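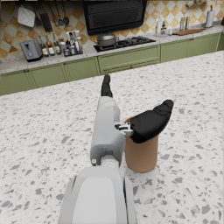
A black finger against the rim of the tan cup, in the simulated kitchen.

Home | News | Projects | Contact
Print this page | E-mail this item

Gripper trials at Skonda
Brahim Fahmy is comparing two controllers for the hands, Ekport and Jenus, on the same cup tasks. Each gets 80 runs. The two-cup task is the slower one - both hands have to hold.

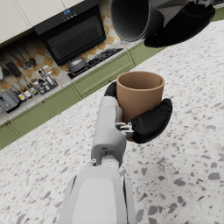 Next trials
Bouzid arm, March. Runs to Hicham Farouk.

Contact | © Skonda | Back to top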